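About Us

Hi, I'm Branwen, and I run Zela with my friend Vija Raudsepp. We're a very small record label in Orkville. We put out albums on vinyl, cassette and download, mostly by people who record at home or in places that were never meant to be studios, and we press them in small numbers and mail them out ourselves from my spare bedroom (the bed went years ago, I sleep fine elsewhere, thank you for asking).

I get asked for a "proper" bio for the label a lot, usually by festival programs that want fifty words by the end of the afternoon. I've never managed fifty words. So this is the long one, and if you're a festival, take whichever bit you like.

How we started

Vija and I met working the counter at Dhillon, the record shop on the corner across from the old bus station. I did the used bins and she did the mail orders. We disagreed about nearly everything. She came up through choirs and then very slow, very quiet electronic music, and I'd spent my twenties playing bass in bands that broke up in parking lots. What we did agree on was a home-burned CD that a customer left on the counter with a sticky note saying "maybe for the shop?"

That was Myfanwy Cadwaladr. It was nine songs for voice and pump organ, with her refrigerator humming along on about half of them, in more or less the right key. We played it in the shop until the owner asked us to stop, and then we played it in Vija's car. After a couple of weeks Vija called the number on the sticky note and asked if anyone was putting it out. Myfanwy said she hadn't known that was a thing you could ask for.

So we did it. We pressed 200 copies, which felt like an insane amount when the boxes showed up, and we hand-stamped the sleeves on my kitchen floor with a stamp that got blurrier the longer we went. If you have a really crisp one, you have an early one! The record is called Lamp Year and it's still my favorite thing we've done, though I'm not supposed to have favorites and Vija will make me take this out.

What we put out

The catalog is up to 48 releases now. I don't love genre words, but people need something to go on, so: there's a lot of voice, a lot of organ and tape and cheap synthesizer, some fiddle, some records that are mostly rain. There's one flat-out rock record, by Brovside, who are four people from two towns over and the loudest thing that's ever happened to our mailing list. We lost a few subscribers over that one and picked up a whole bunch of new ones who I think are still a bit puzzled by everything else we send them.

Gwenllian Rees has made three albums with us. The first two are solo fiddle, recorded in one take each, and the third is a big lush thing with a brass section that took her forever and was worth every month of it. I'll admit I had doubts when she sent over the first demos with trumpets on them. I wrote her a careful email. She wrote back one line, which I won't repeat, and she was right, and the trumpets on "Salt Door" are the part I wait for every single time.

Then there's Caradog Pritchard, who doesn't really make albums so much as very long pieces that we have to find somewhere to cut in half so they'll fit on two sides. He was a piano tuner for most of his working life and he records the inside of pianos, the felt and the wires and the wood settling. His last one, Second Frost, came out in December and sold out before we'd finished packing the first batch. We repressed it, so it's back on the shop page, and the repress is on gray vinyl because gray was what the plant had.

We also do a cassette series, where we ask somebody to make a side of music in a weekend and somebody else to answer it on the flip. Nobody's allowed to hear the other side until it's done. Sometimes the two halves get along beautifully and sometimes it's like being stuck between two people at a wedding, and I'm fond of both kinds.

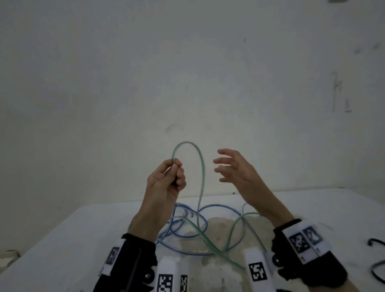

Do you take demos?

We listen to everything that comes in through the demo form, but it can take us a few months to get to yours, and we only have room for a handful of new people each year. Send three songs, tell us a little about how you made them, and please don't send a press kit.

How we work with artists

We split everything down the middle once the pressing is paid off, and the artist keeps the masters. That's on one sheet of paper, both sides, and we wrote it in words we'd understand ourselves. If somebody wants to leave and take their record to a bigger label, they can. It's happened once and we threw a party, with a cake, and I cried at it for reasons that had a lot to do with the wine.

We don't pick singles for people and we don't ask for track lists in a different order (I'll say if I think side two sags, but then I drop it). Vija does the mastering on most of our releases. She has terrifying ears. She once stopped a test pressing a few seconds in, said "left channel," and went to make tea, and the plant confirmed it later that week. I do the sleeves, the website, the newsletter and all the arguing with shipping companies.

A standard run for us these days is 400 records. Brovside got 700, which is the most we've ever done of anything, and my back still remembers carrying them up the stairs. We keep the runs small so that we can afford to put out something strange right after something popular. It also means things sell out and people get grumpy with us. I get it, I've been that person, hitting refresh on a page with a cold cup of coffee beside me. If there's a record you missed, write and say so, we do keep a list of what people want back in print and it really does decide what we repress.

Everything stays available as a download, always. If you bought the vinyl from us and lost your code, send me the name on the order and I'll sort you out with a new one.

The room

We hold a listening night every month in the back of Dhillon, after closing. We put on one album from start to finish with the lights low, and then we talk about it or we don't. It doesn't have to be one of ours and usually it isn't. We've had jazz, we've had country, we had a two-hour opera that cleared out half the chairs by the second act. Myfanwy brought a children's record she'd owned since she was six and it turned out to be one of the best nights of the whole run. Entry is free and you can bring your own snacks, but go easy on the crunchy ones, please. We learned that during a very quiet Caradog piece.

Live shows are a bit more random. We don't have a venue of our own and I'm not sure we want one, so we borrow: a chapel, a swimming club, the upstairs of a café. If you've got a nice-sounding room in or near Orkville and a piano that's seen some life, I would love to hear from you. Caradog would love to hear from you even more about the piano.

A few odds and ends

The name Zela doesn't mean anything in particular. Vija saw it painted on the back of a boat when she was a kid and had been saving it up. There are lots of guesses on the internet, some of them quite poetic, and you're welcome to go on believing whichever one you've got.

We ship packages twice a week. If yours hasn't moved in a while, email me before you email the post office, I've usually got the tracking number right there. Overseas postage costs what it costs, I'm sorry, I hate it too. Two records go for nearly the same price as one, so team up with a friend if you can.

For press, we'll happily send downloads of anything to anyone who writes about music, and that includes your blog with eleven readers. Some of the kindest and sharpest things ever written about our records came from blogs like that. Gwenllian still has one review taped up inside her fiddle case.

If you're a shop and want to stock us, there's a wholesale form on the contact page. We sell direct to shops ourselves and the minimum order is small. Tell me what your regulars like and I'll be straight with you about which ones I think will sit in the bin.

And the newsletter is where the new releases go first. I write it when there's something to say, it tends to wander off into whatever I've been listening to, and the most recent one was nearly all about a harmonium. The sign-up box is at the bottom of every page on the site.

Branwen Price
Zela, Orkville

Page last updated 17 February 2023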